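Kocsis Tools
@kocsistools
July 21, 2020

Thread on the wrist-camera filter in our grasp pipeline. We replaced it in May and have had enough runs since then to say what changed. Mostly perception, some planning, one embarrassing bug in the queue code.

Setup first. Two-finger gripper, camera mounted on the hand, plain light tabletop. Murkex handles detection and segmentation, Luro plans the approach. Between them sits a small service that decides whether a given image is good enough to plan from. That service is the subject here.

The old filter computed variance of the Laplacian over the full image and dropped anything below a threshold. One line of code. It worked for cardboard and painted parts and went wrong on clear plastic.

Reason: specular highlights. A glare spot has a hard edge even when the rest of the image is smeared. Put enough of them on a shiny object and the global score goes up. The filter passed images that no segmenter should see.

The opposite case also happened. Sharp image, pale background, low-contrast object, rejected. The planner then waited on the next image, which was usually worse because the hand was moving by then.

We pulled 1452 images of transparent and tinted containers from the logs and labeled each one usable or not usable. Usable means a person could place both finger contacts from that image alone. The old filter disagreed with the labels on 654 of them. 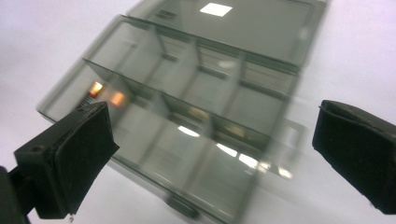 Compartment boxes are the worst class in the set. The dividers are straight, parallel and semi-transparent, so under motion each one turns into a pair of soft edges. Murkex reads the pair as two walls and the instance mask breaks up along the row.

The outer rim is what the planner needs. Interior structure contributes nothing to a side grasp on the whole box. So the new filter no longer scores the interior at all.

What it does instead. Step one: mask saturated pixels and dilate the mask by 8 pixels. The dilation matters more than the saturation threshold. Without it the halo around each highlight still counts as edge energy.

Step two: take the previous rim estimate, project it forward using the arm's joint velocities, and sample gradient profiles across the expected rim. Score is the median width of those profiles. Wide profile, blurred rim, low score.

Step three: compare the measured width with the width the joint velocities predict. If they match, the blur is from our own motion and we can slow down. If they don't match, something else moved or the calibration is off, and we stop and re-detect.

Step three was added late and is the part I would keep if I had to drop the others. A blur score alone says the image is bad. It doesn't tell the planner what to do about it.

For the first image of an approach there is no previous rim. We fall back to the coarse detection box from Murkex, expanded a little, and accept a noisier score. The arm is far enough out at that point that the error is tolerable.

Fingers: both are in view for most of the approach and both are black against a pale table, so they produce the strongest edges in the image. They have to be masked from the kinematic model before anything is scored. The mask takes gripper opening as an input. We forgot that once.

The soft pads don't follow the model exactly. The padding creases and the silhouette shifts. We pad the finger mask outward and give up on any rim sample inside it. If too few samples survive, the filter reports "unknown" – a third state, separate from pass and fail.

Luro used to treat a missing score as a pass. That was the queue bug. An image that timed out in the filter went straight through to planning with a default score. Fixed by making the field required. No default.

Timing. The filter runs on CPU. The gradient sampling is cheap, the distortion lookup was not, and we now precompute it at startup. Queue depth is one. If a newer image arrives the old one is dropped, always.

Exposure: we tried shortening it to reduce blur at the source. It helps, but the image gets noisy and the transparent walls fade into the table. More light brings the contrast back and adds highlights. We settled in the middle and let the filter do its job.

Polarizing the light and the lens would cut much of the glare. We have not tested it on this gripper. It costs light, and that pushes exposure back up.

Replay testing is done in Bultari, our log tool. It feeds recorded images and joint states through the filter at original timing and diffs the decisions against a saved baseline. The regression set is capped at 2000 images so it finishes before anyone switches tasks.

Known gaps: boxes with rounded rims, stacked lids, and anything where the lid and the tray overlap in view. The rim sampler locks onto whichever edge is darker. That is often the inner one.

Next change is a second rim hypothesis, carried in parallel and dropped when the profiles disagree. It is in a branch and passes replay. It has not been run on the arm.

Config defaults are in the repo under filter/rim. The saturation threshold is per camera, so measure yours before copying ours.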